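Kapitel 7
Einschaltstrom und seine Begrenzung
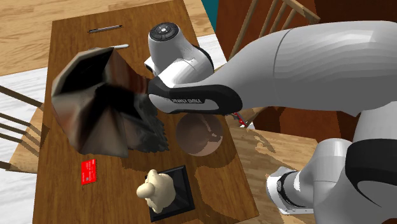
Abb. 7.1: Roboterarm von Franka Emika mit Papiertüte im Greifer (Computersimulation)

7.1 Einführung

In den Kapiteln 5 und 6 haben wir elektrische Verbraucher im stationären Zustand betrachtet. Der Strom war dort nach dem Einschalten sofort so groß, wie es die Leistung auf dem Typenschild erwarten lässt. Für eine Heizplatte ist diese Annahme gut genug. Für ein Schaltnetzteil, einen Transformator oder einen Motor gilt sie nicht. Bei diesen Geräten fließt in den ersten Augenblicken ein Strom, der ein Vielfaches vom Nennstrom sein kann. Diesen Strom nennt man Einschaltstrom, in englischen Datenblättern steht dafür der Begriff „inrush current“.

Der Einschaltstrom ist kein Fehler des Gerätes. Er entsteht, weil ein Energiespeicher im Gerät beim Einschalten noch leer ist oder sich in einem ungünstigen Zustand befindet. Trotzdem kann er Folgen haben, die wie ein Fehler aussehen: Der Leitungsschutzschalter löst aus, die Kontakte eines Relais kleben zusammen, oder das Licht in demselben Stromkreis wird für einen Moment dunkler. Wer solche Störungen sucht, ohne den Einschaltstrom zu kennen, tauscht oft Bauteile, die ganz in Ordnung sind.

Nach diesem Kapitel sollen Sie
– die Ursachen des Einschaltstroms bei kapazitiven und induktiven Verbrauchern erklären können,
– den Scheitelwert für einen einfachen Gleichrichter mit Ladekondensator berechnen können,
– eine Schaltung zur Begrenzung auswählen und ihre Nachteile nennen können,
– die Angaben zum Einschaltstrom in einem Datenblatt richtig lesen.

Vorausgesetzt werden das Ohmsche Gesetz, die Ladekurve des Kondensators (Abschnitt 3.4) und die Auslösekennlinie des Leitungsschutzschalters (Abschnitt 6.2). Eine Tabelle mit den Kennlinien B, C und D finden Sie auf Seite 138.

7.2 Ein Fall aus der Praxis

In einer Lagerhalle in Londdale wurde die alte Beleuchtung durch LED-Leuchten ersetzt. Die neuen Leuchten vom Typ Hayat haben zusammen eine Leistung von 900 W. Der Stromkreis ist mit einem Leitungsschutzschalter B 16 abgesichert. Der Elektriker hat vor der Montage gerechnet: 900 W geteilt durch 230 V ergibt knapp vier Ampere, also weit unter dem Nennstrom des Schalters. Nach der Montage funktionierte die Anlage zuerst ohne Beanstandung. In den folgenden Tagen löste der Leitungsschutzschalter jedoch manchmal beim Einschalten aus, und zwar ohne erkennbare Regel. Wenn man ihn wieder einlegte, blieb er meistens eingeschaltet.

Man hat die Isolation gemessen und keinen Fehler gefunden. Man hat auch den Leitungsschutzschalter durch einen gleichen ersetzt, ohne Erfolg. Die Erklärung liegt in den Vorschaltgeräten der Leuchten. Jedes enthält einen Ladekondensator, und alle Kondensatoren werden im selben Moment geladen. Die Summe dieser Ladeströme kann so groß sein, dass der magnetische Auslöser anspricht. Dass es nur manchmal geschieht, hat mit dem Zeitpunkt des Einschaltens innerhalb der Netzperiode zu tun. Auf diesen Fall kommen wir in Abschnitt 7.6 zurück.

7.3 Der kapazitive Einschaltstrom

Die meisten elektronischen Geräte besitzen am Eingang einen Brückengleichrichter und dahinter einen Kondensator, der die gleichgerichtete Spannung glättet. Vor dem Einschalten ist der Kondensator entladen, seine Spannung ist null. Ein entladener Kondensator verhält sich im ersten Moment wie ein Kurzschluss. Der Strom wird dann nur von den Widerständen begrenzt, die im Ladekreis liegen. Das sind der Widerstand des Netzes und der Zuleitung, der Widerstand der Dioden und der innere Widerstand des Kondensators selbst. Alle zusammen bezeichnen wir mit R.

Der ungünstigste Fall liegt vor, wenn im Scheitel der Netzspannung eingeschaltet wird. Bei einem Netz mit 230 V beträgt der Scheitelwert 325 V. Für den größten Strom gilt dann:

I max = U max / R

Der Spannungsabfall an den Dioden und die Induktivität der Leitung werden hier vernachlässigt. Das Ergebnis ist deshalb etwas zu groß, und man befindet sich mit der Rechnung auf der sicheren Seite.

Beispiel 7.1
Ein Netzteil der Firma Rendeck hat einen Ladekondensator von 900 µF. Der gesamte Widerstand im Ladekreis beträgt 700 mΩ. Wie groß ist der Einschaltstrom im ungünstigsten Fall, und wie groß ist die Zeitkonstante?

Lösung:
I max = 325 V / 0,7 Ω = 464 A
τ = R · C = 0,7 Ω · 900 µF = 0,63 ms

Der Strom ist also sehr groß, aber er klingt schnell ab. Nach einer Zeitkonstante ist er auf roughly ein Drittel gefallen, genauer auf 37 Prozent. Für die Beurteilung genügt der Scheitelwert allein darum nicht. Man muss immer auch die Dauer des Impulses angeben.

Wird im Nulldurchgang der Netzspannung eingeschaltet, dann steigt die Spannung am Kondensator mit der Netzspannung langsam an. Der Ladestrom bleibt in diesem Fall deutlich kleiner. Zwischen den beiden Grenzfällen ist jeder Wert möglich, denn ein mechanischer Schalter schließt zu einem zufälligen Zeitpunkt. Für eine Messung bedeutet das, dass man viele Male einschalten muss, bevor man den größten Wert mit einiger Sicherheit gefunden hat.

7.4 Der induktive Einschaltstrom

Beim Transformator ist die Lage umgekehrt. Hier ist das Einschalten im Nulldurchgang ungünstig. Der magnetische Fluss im Eisenkern ist das Integral der Spannung über der Zeit. Beginnt die Spannung bei null mit einer ganzen Halbwelle, so erreicht der Fluss theoretisch den doppelten Wert des normalen Betriebs. Der Kern geht in die Sättigung, die Induktivität der Primärwicklung wird sehr klein, und der Strom steigt stark an. Ist vom letzten Ausschalten noch ein Restmagnetismus mit gleicher Richtung vorhanden, wird der Effekt noch stärker.

Ringkerntransformatoren sind davon mehr betroffen als Transformatoren mit geschichtetem Kern. Der Ringkern hat keinen Luftspalt, und seine Remanenz ist hoch. Der Vorgang dauert außerdem länger als beim Kondensator. Es können mehrere Netzperioden vergehen, bis der Strom seinen normalen Verlauf erreicht hat.

Merke: Kondensator – ungünstig im Scheitel. Transformator – ungünstig im Nulldurchgang.

7.5 Begrenzung mit einem Heißleiter

Die einfachste Maßnahme gegen den kapazitiven Einschaltstrom ist ein Heißleiter (NTC) in Reihe mit dem Gleichrichter. Im kalten Zustand hat er einen Widerstand von einigen Ohm. Durch den Betriebsstrom erwärmt er sich, und sein Widerstand sinkt auf einen kleinen Bruchteil. Setzt man in Beispiel 7.1 einen Heißleiter mit 10 Ω Kaltwiderstand ein, so ergibt sich:

I max = 325 V / 10,7 Ω = 30,4 A

Die Schaltung ist billig und braucht keine Steuerung, sie hat jedoch zwei Nachteile. Der Heißleiter bleibt im Betrieb warm und erzeugt ständig eine Verlustleistung. Außerdem braucht er nach dem Ausschalten Zeit zum Abkühlen. Schaltet man das Gerät nach einer kurzen Pause wieder ein, ist der Kondensator vielleicht schon entladen, der Heißleiter aber noch heiß, und die Begrenzung fehlt fast vollständig.

In größeren Geräten verwendet man deshalb einen festen Widerstand, der nach dem Laden durch ein Relais überbrückt wird. Diese Schaltung behandeln wir zusammen mit ihrer Zeitsteuerung im folgenden Abschnitt.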